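Teleoperation Operators (2 positions), Standell, Bodatholm site

Standell is hiring two operators to record manual demonstrations for the Horobets assembly program. The contract runs for 5 months, starting in July, on site only.

The work consists of guiding a robot arm and two-finger gripper through desktop computer assembly, either by remote control or by moving the arm by hand. Parts are picked from a fixture beside the open case. Tasks include CPU placement, memory seating and hard drive installation.

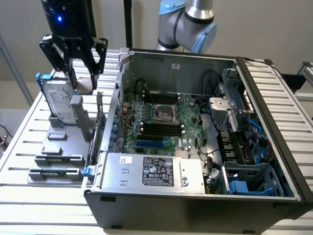 Each operator is expected to log 100 accepted demonstrations per week after training. A demonstration is rejected if the part is dropped, the case shifts, or the operator pauses for more than 5 seconds.

Requirements: steady hands, normal or corrected depth vision, and basic knowledge of PC hardware. Programming is not required. Experience with the Ummont hand controller is a plus.

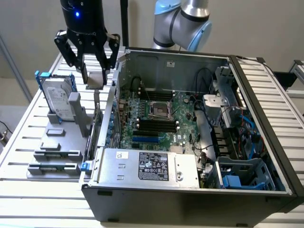
Shifts are split into short recording blocks with breaks between them. Operators also reset the fixture and label failed attempts.

Send a resume to Myroslav Kravets, Operator Training, by June 21, 2020. Applicants selected for the trial session will be asked to seat one memory module by remote control.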